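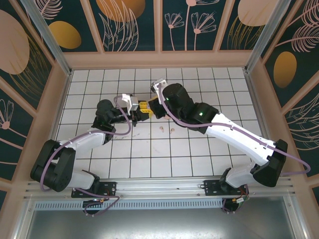 Every household has a bowl by the door where small things go to be forgotten. Ours had earbuds in it, in colours I don't remember anyone asking for. Getting them sorted was a job for the tiled bench in Ulham, the one with the dark grout that shows you exactly how crooked you've put everything.

Filed under: Small Things, Tidying, Rooms We Like

The room deserves a mention of its own. Whoever fitted it out had opinions about peach, and carried them right up to the ceiling.
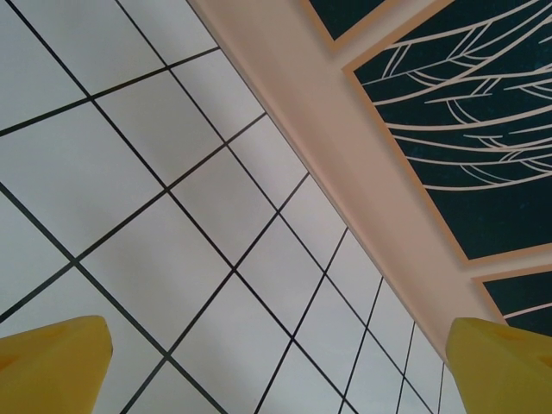

I'm told the leafy panels came from a shop in Clandden. I wanted to dislike them and have failed. I've since priced some for my own hallway, and the hallway will be staying beige.

Back to the bench, and the great sorting.
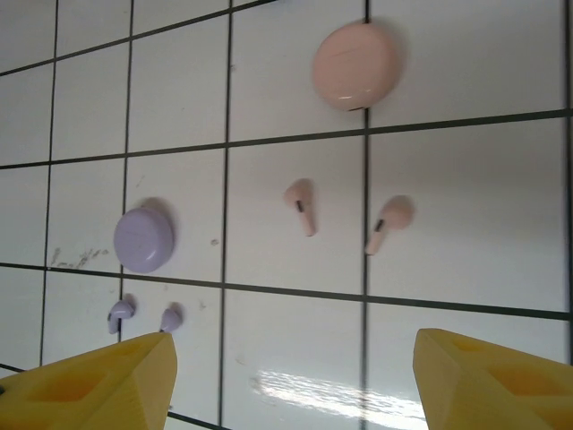
Pink buds out, pink case behind them. The lavender case is keeping to its own side.

Matching by colour is easy enough. Getting left and right the correct way round took me three goes at home, and I own a pair.

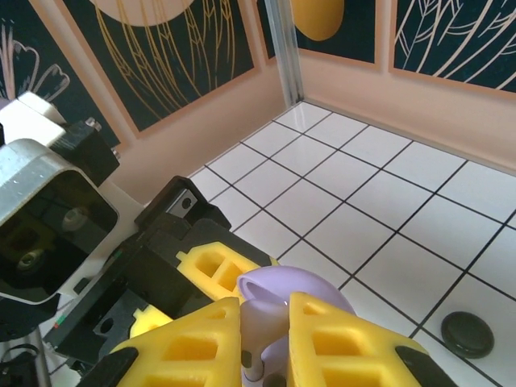

Lavender is my favourite of the lot, though it's a grey sort of purple under kitchen lights. The bowl by the door is empty now. I give it until June.

Comments (3)

Where did you find the panels? Asking for a very dull laundry.

Mine went through the wash and still work. One of them, anyway.

More ceilings please.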